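Aksoy Folding Sewing Table

By the Dernetti Workroom Shop

I've been sewing on one of these since July and I'm finally ready to list it properly, having held off until I'd made a few pairs of curtains, a quilt top and one very ambitious coat on it.

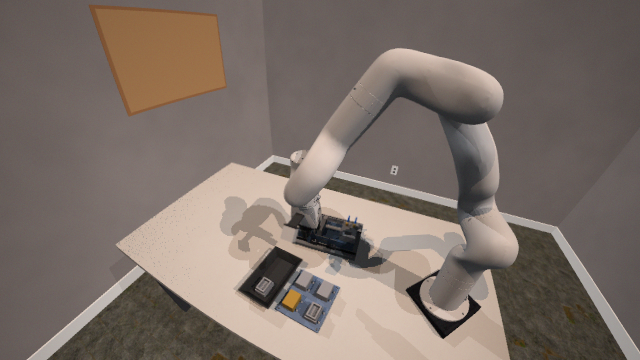
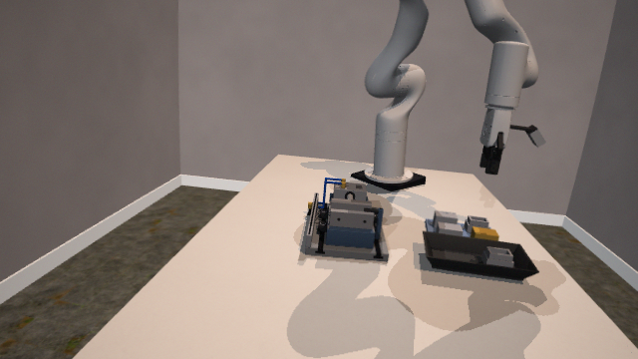
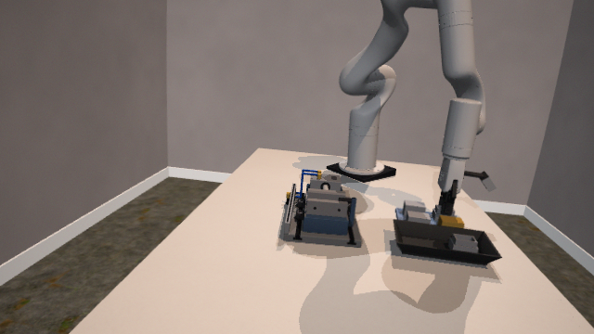
Cutting & Sewing Tables

The Aksoy is a drop-leaf table for people who sew at home and need their dining room back by teatime. With both leaves up you get a proper long surface, and with them down it tucks against a wall and minds its own business. Mine lives behind the sofa — it rolls out in seconds, even over the edge of the rug, which my old one flatly refused to do.

The top stands 877 mm from the floor. That's higher than a dining table and lower than a kitchen worktop, and it suits me beautifully for cutting out (I'm a fairly average height, and my back used to complain after one pattern). If you mostly machine sew, do get a taller chair to go with it. I tried an ordinary one for a week and felt like a child at the grown-ups' table!

Leaves and legs
The leaves are held up by swing-out gates with a rubber foot on each. Pull the gate out all the way until it clicks. Folded, the whole thing is 600 mm deep including the handles, so measure your alcove before you order. There are castors on the centre section only, and two of them lock.

Storage
One side has three shallow drawers and the other has an open shelf. The top drawer takes bobbins and reels nicely. The bottom one is a bit stiff when it's full of scissors, and a rub of candle wax along the runners sorted mine out.

What it won't do
It isn't meant for a heavy industrial machine. My domestic one is fine, though at full speed you'll feel a little wobble if you've set it on a leaf, so keep it over the middle. Steam pressing straight onto the top will mark it — use the Curnier wool mat, sold separately, or a folded blanket.

Delivery
It comes flat-packed in two boxes from our Sutonau store. Allow 10 working days. Putting it together took me nearly all of an afternoon with a lot of tea, and a second pair of hands helps when you hang the leaves.

Item number: 3333
Page updated: October 10, 2026
Spare castors and gate feet are listed under Parts.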